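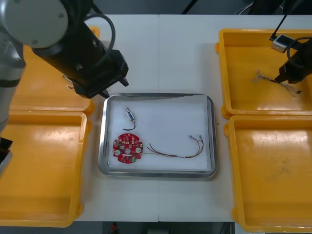 Page last changed: November

Skarden yellow sorting bins and steel tray - review

I sort small electronic parts from repairs, mostly round boards, wire harnesses and little cylinder parts with a lead on them. For this I wanted shallow bins in a strong color, and one good tray in the middle of the table. I bought four Skarden bins and the steel tray from the same series. The order number was 3411, if you want to ask the shop for the same set, because they sell a deeper bin under almost the same name.

The tray

The tray is stainless steel, rectangular, with rounded corners and a raised rim. I put a white foam liner on the floor of it. I recommend this very much. On bare steel a small part slides away when you touch it, and on the foam it stays where you put it. A red board or a harness with red, yellow and brown wires is easy to find on the white.

The rim is shiny and reflects the lamp. In the evening I turn my lamp a little to the side and then it is fine. The foam was not included. I cut mine from a Moncrieff sheet with a normal knife.

The bins

They are yellow plastic, open and shallow, with raised rims. I keep two on the left of the tray and two on the right. The low side is the best thing about them, you can reach a part from any direction. The yellow is very bright, and a dark wire is seen at once, even a thin one. With pale metal you must look one moment longer, when there is glare on the floor.

The surface is glossy and it does not stay beautiful. Scuffs and dark marks show quickly on the bottom. A damp cloth removes some of the marks, the scuffs remain. For me this is not important, but if you want a bench that looks new, choose a matte bin.
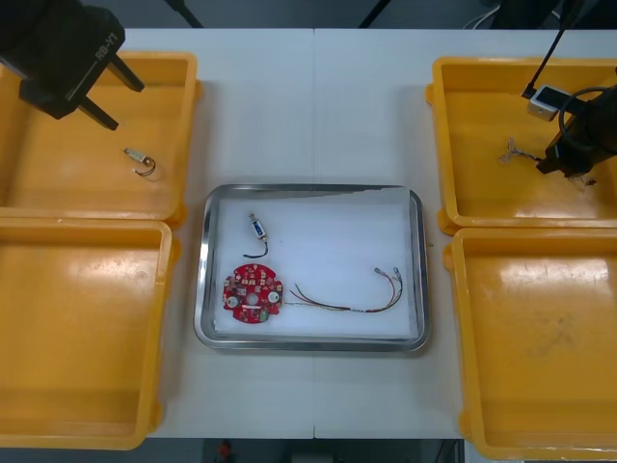

Compared with the Peseo bins

Before these I used the gray Peseo bins. They are stronger and they stack better, but small parts disappear in the gray color. Myrto Tzanetos, who shares the bench with me, still prefers them for screws.

What I would change

I would like a place for a label on the front rim - tape does not hold well on the gloss. Also a lid would be useful for storage. I give four stars from five, and I will order two more bins.

Keir Lamont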